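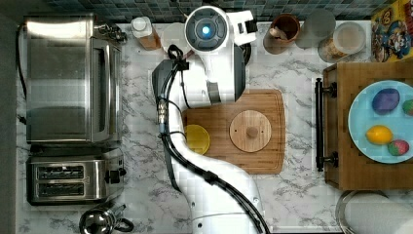

Counter cell, arm over the cutting board, wrist status ring blue.

Uluscombe Test Kitchen, Counter Cell
Return-to-service inspection following protective stop
Inspection month: May 2018
Inspector: Hanne Vigfúsdóttir
Cell operator: Muthu Sastry
Reviewed by: Grímur Ragnarsson

Reason for inspection

The arm went into a protective stop during a lid pick. The log gives a force limit trip at the wrist, preceded by three dropouts on the gripper signal line within 30 seconds. The gripper held its last commanded width after the stop and had to be released by hand. No injury. One plate broken and replaced.

Status codes: P pass, F fail, C pass with comment, N/A not applicable.

Section A. Arm and mounting

A1. Base bolts at marked torque: P
A2. Joint covers seated, no cracks: P
A3. Joint brakes hold at power off: C
Slight settling at the second joint. Within limits. Compare at next inspection.
A4. Speed limit set to 225 mm/s for shared operation: F
Found at the factory default. The value was lost when the controller was restored from backup. Reset and password applied. Backup file replaced.

Section B. Cables

B1. External bundle clipped along its full run: C
All clips present. The clip nearest the wrist had slid down the arm, leaving a loop that tightens when the wrist turns past 90 degrees. Moved back and marked with paint pen.
B2. Connectors fully seated: F
The gripper signal connector could be pulled off without turning the locking ring. Two pins show wear. This is the probable cause of the dropouts. Connector replaced with Kemitz spare, dropout test repeated for 20 minutes with no events.
B3. Cable jackets free of cuts and heat marks: P
B4. Bundle cannot reach toaster slots or oven door at any taught position: C
True for the taught positions. Not true for hand guiding. Operator to keep both appliances unplugged while hand guiding.

Section C. Gripper and wrist

C1. Fingers parallel, pads intact: P
C2. Gripper opens on loss of signal: F
It does not. The Heiskanen driver holds position by default. For lids and plastic items this is acceptable. For a trapped finger it is not. Change request raised with Gerardo Magbanua. Until it is closed, grip force is capped at 13 N.
C3. Status ring readable from operator position: P
C4. Force reading zeroed with gripper empty: P

Section D. Work area

D1. Cutting board flat and stable on the counter: P
D2. Pick items match the task sheet: C
Task sheet lists the wooden lid only. The yellow disc on the board is not listed. Add it or remove it before the next run.
D3. Glass and ceramic items outside the arm's working zone: F
The jar and mug along the backsplash are inside it. The zone was drawn for the shorter gripper and never redrawn. Move both items or correct the zone.
D4. Drawer handle clear of arm path: P
D5. Kettle empty and off its base during runs: C
Done by habit. Not written in the procedure. Add.

Section E. Stops and recovery

E1. Emergency stop within reach of operator: P
E2. Emergency stop tested under motion: P
E3. Release tool present and labeled: F
Tool was in a desk drawer in the next room. Operator needed four minutes to find it on the day of the stop. Hook to be fitted at the cell.
E4. Operator able to show manual release: P

Result

Restricted service. Lid and plastic item tasks only, one operator present, no hand guiding with the appliances plugged in. Full service after C2, D3 and E3 are closed.

Reviewer comments (G.R.)

B2: keep the old connector, bagged and tagged. Mogens Briem wants to check it against the one from the Tudirness cell.
A4: check the speed limit on every cell restored from the same backup.
Next scheduled inspection: September.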